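Gripper keeps squeezing after I let go of the lever
Posted by almont_bench, 23/05/2018

Hand-held gripper, used for fabric tasks on a bed. Twice now the jaws have stayed shut on thin cloth after release. The Brikano sheet says to grease the pivots every 100 grips. I did, and it stuck again at grip 41. Is the sheet wrong, or is it me?
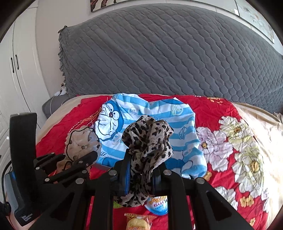 Jaws closed on the leopard-print piece, pivot pins showing.

Tsang
I don't buy the grease theory. Grease picks up lint and makes things worse. Wipe the pins clean, run it dry and see if it still sticks. And keep your fingers out of the jaws while you test.

sellavcombe8
Mine did this in November. New spring, fine since.

1810_rig
Fine since the spring, or fine since you stopped using it on thin cloth? I changed mine and got the same fault within 8 grips. I'd look at the pads first.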